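Forum: Manipulation Methods
Thread: Planar pushing with a single rod, sorting by color

pkhondokar
Our group has completed the first evaluation of the Kumura pushing policy. The arm has no gripper and moves blocks on a board with a rod. The policy was trained on 2000 demonstrations and evaluated over 30 episodes, each with a written goal such as "group the blocks by color."

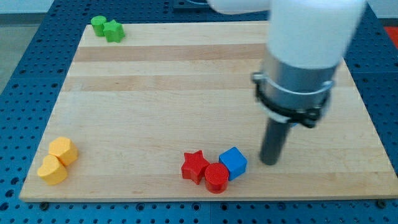
Figure 1. Board during an evaluation episode. Green and yellow blocks are in pairs; the blue cube is beside the red cylinder.

An episode is scored as a success only when every color group is separate. By that rule, 20 of the 30 succeeded.

Imtiaz Akanda
Thank you for the report. I do not agree with the scoring. A state like Figure 1 has the two red blocks together and fails on the blue cube alone. A partial score would be more informative.

pkhondokar
We considered one. Partial scores reward policies that stop early – our previous baseline did so often.

jadeo_lab
We would support reporting both. Was the star harder to push than the cylinder?

pkhondokar
We did not separate results by shape. The logs permit it, and I will post a table in September.

Imtiaz Akanda
Please include the results for 1000 demonstrations as well. My objection to the single score stands.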